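Re: 吊装臂归位后手腕朝天，日志却写“正常”

Mafalda Moreira
二月，傍晚

各位好：

Carolina 上次那封信我读了好几遍，当时就觉得这里头有东西，今天可以很高兴地告诉大家：找到了！而且比我预想的有意思得多。原信附在下面，没看过的人请先看完再往下读，看过的可以跳。

> 发件人：Carolina Pinheiro
> 主题：吊装臂归位后手腕朝天，日志却写“正常”
>
> 大家好，
>
> 昨晚我在 Marinho 场景里挂了一批收纳任务，一共 66 轮，就是老一套：物件随机撒在孔板桌上，臂从上面下来，一件一件往黄筐里放，放完归位，Pliser 重置，下一轮。早上来看，汇总表一片绿，我差点就直接交差了。
>
> 后来想挑几段给 Salvador 做演示，随手拖了一下回放，发现有 3 轮归位以后夹爪是朝上的。两根指头冲着天花板，前臂横在桌子上方，日志里却清清楚楚写着 home_ok。紧接着下一轮开始，手腕带着整个末端猛地翻回来，有一次把筐从桌边扫下去了。那一轮后来当然失败了，但失败原因记的是“目标容器不可达”，如果只看表，我会以为是物件摆放太刁钻。
>
> 我查过的：
> 重力方向没写反，物件都老老实实待在桌上。
> 基座姿态读的是吊装配置，跟上个月一致。
> 夹爪模型没换过。
> 换了台机器重放日志，结果一样。
>
> 我没查明白的：它为什么要翻过去，又为什么翻过去了还算归位。我最担心的是，Beltley 那边的真机单元用的是同一份归位检查，他们已经在排联调了。要不要让他们先停一停？
>
> 还有一个小问题，不一定有关：这几轮之前好像都有过一次抓取中止。我只是凭印象，没有统计。
>
> Carolina

先回答最后那个最要紧的问题：要停。我已经给 Sérgio 打过电话，他把 Beltley 那边的自动连续运行关掉了，手动单步照旧可以用。真机还没有出现过这个姿态，日志里没找到，不过后面大家会看到，“日志里没找到”在这件事上说明不了什么，因为恰恰是写日志的那段代码在看走眼。

下面按我查的顺序讲，会有点长，请多包涵。我实在太喜欢这个故障了。

一、先把它逼出来

偶发的毛病最磨人。我一开始用 Carolina 的原始随机种子重跑，整批跑下来一轮都没翻。当时相当泄气，以为是求解器时序的问题，那就麻烦了。后来对照两边的启动参数才看见，我这边默认打开了“中止后人工确认”，每次抓取中止，Pliser 会停下来等我点一下，点完走的是另一条恢复路径。Carolina 跑夜班，当然是关着的。

关掉以后，同样的种子，第一次中止之后就翻了。那一刻我在办公室里叫出了声，隔壁的人还过来问是不是出事了。

所以 Carolina 的印象是对的：翻腕之前必有一次中止。普通的、顺利放完物件的归位，不会出这个姿态。我后来又专门造中止来试，办法很土，在夹爪合拢的那一刻人为把目标物件的位姿报错一点，让抓取判定失败。这样一来就不用等运气了，只要中止发生时手腕的转角落在某个区间里，就能稳定复现。脚本已经放进共享目录，名字叫 abort_then_home，参数写在文件头上，欢迎大家都跑跑看，看它翻过去的那一下还挺优雅的。

顺便说一句环境，免得有人对不上：场景就是 Marinho 的标准布置，孔板桌、白色垫板、黄筐，物件用常规那套，红盘子、橙色的碗、红杯子、灰色小方块之类。桌上放什么对这个故障没有影响，我把物件全部撤掉也照样翻。这一点我特意验证过，起初我怀疑是避障逼出来的，规划器为了绕开筐的边沿才选了一个怪姿态。撤光以后还翻，避障就洗清嫌疑了。

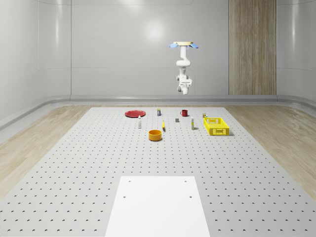 二、归位检查到底在检查什么

归位检查分两步。第一步看位置：工具中心点落进桌面上方的归位区就算合格。这个区域当初画得很大方，理由也说得过去，吊装臂收起来以后离物件远得很，没有必要卡到某一个点上，卡得太死反而要多花时间去磨最后那一点误差。

第二步看朝向：夹爪的接近轴应该和桌面法线平行。代码里的写法是把两个单位向量做点积，取绝对值，再和门限比较。

取绝对值。

我看到这一行的时候坐直了。点积等于一是平行同向，等于负一是平行反向，取了绝对值，两者完全一样。换句话说，在这段检查眼里，指头朝下和指头朝上没有区别，都叫“垂直于桌面”。它忠实地回答了一个问题，只可惜这个问题问得不对。

这个绝对值怎么来的，我翻了提交记录，过程很值得讲讲。早先这里比较的是两个四元数。懂的人马上就明白了，四元数有正负两种写法对应同一个姿态，所以比较之前取绝对值是完全正确、而且必须做的。后来有人嫌四元数比较把绕接近轴的自转也算进误差里，夹爪转了半圈就判不合格，而平行夹爪转半圈其实是对称的，没必要较真。于是换成了只比接近轴。换得很合理，但绝对值留了下来，从“必须有”变成了“绝不能有”。代码评审的时候差异只有几行，那个 abs 在没有改动的那部分里，谁也没有多看一眼。

评审人是我。所以请不要去责怪写代码的人，那几行我也点了通过，还留了一句“这样清爽多了”。

单元测试为什么没拦住？测试里有“水平”“倾斜”“绕轴转半圈”，就是没有“朝上”。写测试的时候大家脑子里想的都是桌面安装的臂，那种臂要把夹爪转到正朝天，自己都会觉得别扭，很多型号还会先撞到软限位。吊装就不一样了，肩部在上头，前臂往外一伸，手腕往上一翻，关节全在行程之内，舒舒服服。

三、那它为什么要翻

检查看走眼，只能解释为什么翻了不报。为什么会翻，是另外一层。

抓取中止以后，Pliser 给 Prarell 发的请求和正常归位不同。正常归位走的是预先存好的关节角，目标唯一，没有歧义。中止后的归位用的是“就近撤离”，只给一个任务空间的要求：进归位区，接近轴垂直桌面。至于用哪组关节角，由逆解自己挑离当前姿态最近的那一组。

这个设计的本意很好。中止的时候臂可能正伸在杯子和筐中间，硬拉回固定的关节角，路上容易刮到东西，就近撤离能短很多。问题出在逆解的代价函数，它调用的正是上面那个判断朝向的小函数，为了“保持一致”而共用的。于是在求解器看来，朝上朝下代价相同，剩下的就只比谁的关节路程短。多数时候朝下更近，结果正常。手腕刚好在一个偏转很大的角度上中止时，朝上那组解反而近一点点，它就高高兴兴地过去了。

所以同一个 abs 干了两件事，先把臂送到错误的姿态，然后又替这个姿态作证。如果两处是各写各的，哪怕都写得马马虎虎，也大概率有一处会叫起来。我们平常总说要复用、要统一，这回统一得太彻底了。以后凡是安全检查，我主张跟规划分开实现，宁可重复。这一点我知道 Morag 会有意见，欢迎在下面吵！

至于下一轮开头那一下猛翻，道理也清楚了。新一轮的第一段动作走的是固定关节角，从翻腕姿态出发，手腕要一口气走很大的角度，而起始段用的是空载速度，在我们的配置里这是最快的一档。规划时假定起点就是归位姿态，沿途只对着那条假定的路线做过碰撞检查，真正扫过的那片空间没人查过。筐就是这么下去的。

四、真正让我后背发凉的部分

写到这里，如果只是仿真里偶尔翻倒一个筐，那改一行代码就散会了。可是我顺着往下看，看到了高度保护。

我们有一条软件下限，末端低于某个高度就立刻停住，防止往桌面里扎。大家都很信任这条线，联调的时候手放在桌边也是靠它壮胆的。它监测的是哪个点呢？工具中心点。夹爪朝下时，工具中心点在指尖附近，是整条臂最低的地方，守住它就守住了全部。

夹爪朝上的时候，最低的是手腕外壳。工具中心点反倒在上面。

我在仿真里做了一次很慢的下降，翻腕状态，空桌。高度保护触发、臂停住的那一刻，手腕外壳已经比保护线低了将近93毫米。线还在，灯也亮，保护动作也执行了，时间上一点没有延误，只是它守的那个点不是该守的点。在真机上，这段高度里可以有一只手。

请大家把这一段单独读一遍。绝对值的事情修掉以后，翻腕应该不会再自己出现，但高度保护的缺口和翻腕的成因没有关系，凡是末端不朝下的姿态都有。手动示教的时候把手腕转过去，一样会落进这个缺口，而示教的时候人恰恰站得最近。

Beltley 的单元外面有围栏和门联锁，这是硬件那一层，跟我们的软件无关，照常起作用。我不希望大家因为有围栏就觉得这件事可以缓。Sérgio 告诉我，他们示教时是进到围栏里面的，用使能开关，低速。低速能给人留出反应时间，我同意，但低速也不是替高度保护打掩护用的。

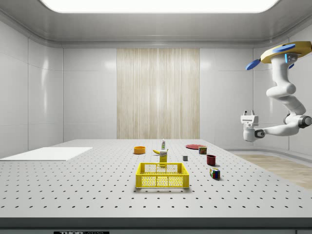
五、改了什么

改动一共四处，前面三处已经合进主干，最后一处还在分支上，等 Salvador 看。

朝向判断去掉绝对值，直接比带符号的点积。同时把函数改了名字，从 is_vertical 改成 is_pointing_down。名字这件事我想多说一句，原来那个名字其实诚实得很，它说的就是“垂直”，是我们一厢情愿地读成了“朝下”。改名以后所有调用的地方都编译不过，我一处一处去看它到底想问什么，结果又翻出一个，在视觉标定前的姿态确认里，也是拿“垂直”当“朝下”用的。那里没出过事，顺手一起改了。

归位检查不再和逆解共用函数。检查这边另外写了一份，用关节角做正运动学，自己算接近轴，不碰求解器的任何中间结果。重复了一小段代码，我心甘情愿。

中止后的撤离分成两段。先沿接近轴的反方向直线退开，手腕不许转，退到物件上方的安全高度之后，再走固定的归位关节角。比就近撤离慢一点，好处是不会出现“随便挑一组解”的环节。夹着东西中止的情况也在这里处理：先保持夹持退开，到位后再决定放不放，不在半路松手。

高度保护改成监测一组点，覆盖指尖、夹爪外壳、手腕外壳和前臂，取最低者。这就是还在分支上的那一处。它的计算量不大，我担心的是真机控制器那边的周期，仿真里随便算都来得及，控制器上要 Salvador 量过才算数。在他量完之前，真机的自动连续运行请保持关闭，不要因为前三处合了就去打开。

另外还有一条不算代码改动的规矩，我已经写进 Pliser 的默认配置：中止之后只要归位检查不过，整批停下，锁住，必须有人看过才能继续。以前是记一条警告然后接着跑。夜班跑批的同事大概会恨我，早上来一看只跑了一小截，确实很扫兴。可是这一次如果有锁，Carolina 早上看到的就是一条停住的臂和一个明确的理由，不用靠运气去拖回放。

六、改完以后跑得怎么样

用 Carolina 的原种子，“人工确认”关掉，还是 66 轮，翻腕一次都没有出现。然后用 abort_then_home 专挑以前必翻的手腕区间反复中止，也没有再翻。回放我是一段一段看过来的，不靠汇总表，这次不敢再信它了。看到后来眼睛发花，不过看着夹爪每次都规规矩矩朝下收好，心情是真的好。

也有不那么漂亮的地方。新的锁有 2 次是误停：臂撤离到一半，重力补偿还没稳定，检查就抢先跑了，接近轴偏出门限一点点，于是锁住。姿态本身没有毛病，等一会儿再查就合格。我的处理是让检查等关节速度降到静止门限以下再开始，改完没再误停，但我跑得还不够多，不敢拍胸脯。要是你们夜里被锁住，请先别骂，把锁住那一刻的关节角和速度一起发给我，这正是我想要的数据。

另一个遗留问题是失败原因的归类。筐被扫下去，记成“目标容器不可达”，字面上一点不假，对查故障却几乎没有帮助。我想在每轮开头加一次物件位姿的比对，如果在机械臂本该空走的那一段里，物件自己动了，就单独记一类，叫“空走扰动”。这个类别一旦出现，不管任务最后成没成，都应该有人去看。我还没写，谁有兴趣可以拿走，工作量不大，而且我觉得会很好玩，说不定能翻出一批我们以为“摆放刁钻”的旧账。

旧账这件事我也想提一提。汇总表里过去那些“目标容器不可达”，有多少是这么来的，现在不知道。Carolina 说她愿意挑一些旧日志重放，我建议从夜班、关了人工确认的那些批次看起，白天跑的优先级可以放低。已经写进报告的成功率先不要改，等看完再说，但近期如果有人要对外引用这些数字，请先来问一声。

七、想请大家帮忙的事

用桌面安装臂的同事，请也跑一遍新测试。我知道你们觉得事不关己，软限位会挡住，可是你们用的高度保护是同一份，那边的缺口只看末端朝向，不看基座装在哪里。请试试把手腕转到水平，看看最低点是谁。

自己写过姿态判断的人，请在代码里搜一下 abs 和 dot 挨在一起的地方。绝大多数会是对的，看一眼只要一小会儿。如果比较的是四元数，留着；如果比较的是轴，想一想反过来行不行。吸盘那边有些工件两面都能吸，确实行，那就在旁边写一句注释，让后来的人知道这是有意为之。

给 Beltley 的书面说明由我和 Sérgio 一起写，会把高度保护的问题放在最前面，翻腕放在后面。我看到有人已经在私下里把这件事叫作“朝天夹爪”，名字挺可爱，但在给他们的文件里请不要用，容易让人以为问题只在夹爪朝天的时候才有。

还有，谁手上有吊装臂在断电再上电之后的关节读数，请发我一份。我想确认手腕那一轴的多圈计数在重启之后是不是还对得上。这个和本次故障没有关系，是我查的时候路过看到的，代码里有一处对整圈取余，看着让人不放心。也可能是我最近看什么都像那个绝对值。

最后谢谢 Carolina。表是绿的，任务也算跑完了，她还是去看了回放，还把自己没把握的印象也写进了信里，而那句“好像都有过一次抓取中止”替我省了好几天。以后请大家都这样写信，不确定的照写，标明不确定就行。

分支名是 lowest-point，测试和脚本都在里面，README 我今晚补。有问题直接回在列表里，别单独发我，让大家都看得到。

Mafalda

评论

Salvador Azevedo
分支拉下来了。控制器周期我明天上午量，先在不带负载的台架上测，不进围栏。有个问题先问：前臂那组监测点是写死在配置里，还是从模型外形算出来的？如果写死，换夹爪以后谁负责改？我们上回换长指头，工具中心点改了，别的都没改，过了好一阵才发现。

Mafalda Moreira
目前写死。你说得对，这就是下一个坑。我倾向于从碰撞外形自动生成，启动的时候算一次，外形文件和工具编号对不上就不许上使能。你量周期的时候可以先用写死的这一版，点数不会差太多。

Morag Dunbar
既然点了我的名，那我就来吵。我不反对检查和规划分开实现，我反对的是“宁可重复”写成规矩以后，大家会到处复制粘贴，复制来的那份带着同一个错，等于没分。要分，就换一个人、换一种算法去写。你这次用正运动学重算，我认可；但如果下次有人把 is_pointing_down 整段拷过去改个名字，也叫“独立实现”吗？

另外桌面臂我跑了，手腕放水平时最低的是夹爪外壳的侧边，高度保护一声不吭。所以你那一条请大家别跳过，我自己本来就打算跳过的。

Mafalda Moreira
Morag，完全服气，“换一个人、换一种算法”我会原样写进去。桌面臂的结果能不能发个回放？我想一并放进给 Beltley 的说明。

Sérgio Macedo
补充一下现场情况。自动连续运行已经关闭，开关旁边贴了条。示教暂时规定手腕不得转离朝下的姿态，确实要转的，人先退到围栏外面。他们的人接受得很快，倒是问了一句：能不能在示教器上直接显示当前最低点是哪个部位。我觉得这个主意非常好，比报一个高度数字有用。

Carolina Pinheiro
旧日志开始看了，先看夜班的。目前翻到一段，归位姿态是正常的，可是下一轮开头红盘子自己挪了位置，我还没看懂，不像翻腕。先记在这里，标明不确定。“空走扰动”那个分类如果没人认领，我拿走了。

Mafalda Moreira
归你了！那段日志的编号发我，我今晚也看。

Salvador Azevedo
量完了，台架上，监测点全开，周期有余量，细节我写在分支的说明里。装了长指头的那套还没量，等外形文件。自动连续运行先别开，等我两套都签了字。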